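We use cookies to remember your settings and to count visits. By carrying on you agree to this. Accept | Manage choices

Minutes of the Dukera Street Community Garden spring meeting
March 11, 2025
By Damilola Okoro

We got going a little after seven in the back room of the library, once the extra chairs had been found and the kettle had been persuaded to work. It was lovely to see so many faces again after the winter, and a special welcome goes to the two families who have just taken on the plots by the east gate. Onyekachi Tijani was in the chair, and I took these notes, so any mistakes are mine and you are welcome to tell me so (kindly, please).

Apologies were read out from the Destine Road neighbors, who had a school concert to get to. The minutes of the September meeting were agreed with one change: the hose that was reported missing was found behind the compost bays, and we should say so, because it was a perfectly good hose and somebody got the blame for a while.

Water

This took up a good part of the evening, as it does every year. The bill for last season came to 900 dollars, a fair bit more than we had set aside, and Onyekachi walked us through it month by month. Most of the rise was in the dry stretch at the end of summer, when the sprinklers were left on overnight more than once. After a long and good-natured talk we agreed that the sprinklers will be used only before nine in the morning, and that whoever turns them on stays until they are off again. There was some worry that this is hard on people who work early shifts, and several plot holders offered to water for a neighbor who can't make it. A sign-up sheet will go on the shed door.

We also looked at rain barrels. A pair with stands and lids would cost 312 dollars delivered. The vote was in favor, with one person against, who would like it written down that she is all for rain but thinks the barrels are ugly. They will go on the north side of the shed, where the gutter already drips.

Money

The balance stands at 2555 dollars before the barrels are paid for. Plot fees stay the same this year. Onyekachi asked that fees be in by the end of next month, by check or in an envelope with your plot number on it — last year there were envelopes with nothing on them at all, and it took a while to match them up. The Dauda Bakery has again given us 400 dollars toward the seedling sale, and I was asked to write a proper thank-you letter, which I will do this week.

Tomatoes, and the seedling sale

The sale will be on the sidewalk by the front gate as before. We talked about whether to grow fewer tomatoes and more peppers and herbs, given how many tomato plants went home with the helpers last time. I spoke up for basil, having had three people ask me for it and nothing to give them. It was agreed to cut the tomatoes by half, keep the small yellow cherry kind that the children like, and try two trays of basil and one of parsley. Seed trays can be picked up from my porch any evening.

Compost

The middle bay is ready to use and smells just as it should. Please leave the left-hand bay alone until June. Please also keep citrus peel and anything cooked out of all three. A request was made for a second wheelbarrow and we all agreed one was needed, but we did not settle on who would go looking for it, so that one carries over.

The path

The woodchip path by the back fence has worn thin and is slippery after rain. The tree crew from Vamero Lane will drop off a load of chips for free if we can take the whole truckload at once. We said yes, and will need rakes and strong arms on the morning it comes. I will send a note around as soon as I have the date.

Any other business

A question was raised about dogs. Dogs on leads are welcome on the main path but not between the beds, and the sign will be repainted to make that plain. There was also a kind word for everyone who kept the bird feeders filled through January.

We closed at ten to nine, with lemon cake. The next meeting will be in the same room if the library can have us, and 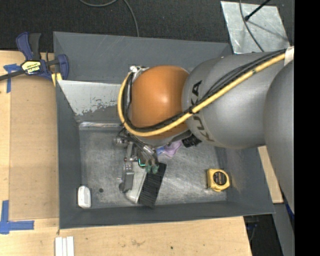
if it can't, we will squeeze into my kitchen, where there is plenty of tea and not quite enough seating, so bring a folding chair if you own one. The key to the shed is back on its hook.

Comments (3)

plot_nineteen: Thank you for clearing up the business with the hose! Can I still swap my watering mornings if I sign up for the wrong ones?

Marrowfan: Sorry to have missed it. I have an old wheelbarrow with a flat tire that you can have if somebody can fix it.

D. Okoro: Yes to swaps, just cross out and write over. And yes please to the wheelbarrow, I'll come by for it.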